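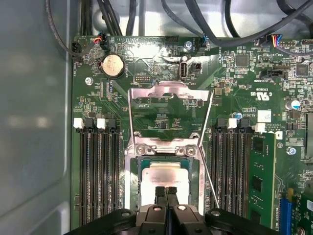
Processor in a desktop motherboard socket, with the metal retention frame around it and memory slots alongside.

CPU socket (desktop computers)

A CPU socket is the fitting on a motherboard that holds the processor and connects it electrically to the rest of the computer. It allows a processor to be fitted or replaced without soldering. In most desktop machines the socket lies near the middle of the board, close to the memory slots, so that the tracks between the two stay short.

Construction

In the land grid array (LGA) type, the pins are in the socket and the underside of the processor carries flat contact pads. The pins are fine and springy, and are easily bent by a dropped screw or a careless finger. A metal bracket surrounds the contact field and carries a hinged load plate. A lever at the side draws the plate down and hooks under a tab, pressing the processor evenly on to the pins. Older pin grid array (PGA) sockets reverse this arrangement – the pins are on the processor and drop into holes.

The processor itself consists of a silicon die on a thin substrate. A metal lid, known as the integrated heat spreader, covers the die and passes heat to the cooler through a layer of thermal paste. The maker's markings are normally found on the lid.

Fitting and removal 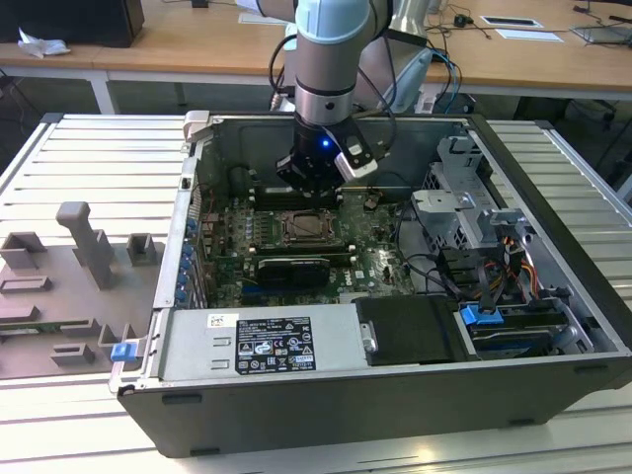
Work is normally done with the case on its side and the side panel off, so that the board lies flat. The mains lead is unplugged first and the cooler is then removed. If the paste has hardened, a slight twist frees it; a straight pull may bring a PGA processor out with the cooler while the lever is still locked.

The lever is pressed down, moved outwards and raised, and the load plate is swung open. The processor is held by its edges and lifted straight up. A replacement goes in the same way, with the notches or corner triangle matched to those of the socket. It should settle under its own weight. Force is needed only at the lever, where some resistance is normal.

Handling

Socket covers should be kept and refitted whenever a board is stored without a processor. The Malitz workshop notes, revised 12/6/24, advise looking over the contact field under a low side light before each fitting, as a bent pin breaks up the regular pattern of reflections.
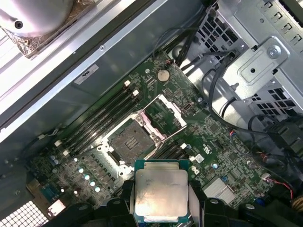 Firouzeh Shahbazi, in a comment on those notes, considers the advice incomplete: "A side light finds a pin that leans, but it can miss one that has been pushed straight down. I turn the board and look again from the next side before I put anything in."

See also: heat spreader; thermal paste; zero insertion force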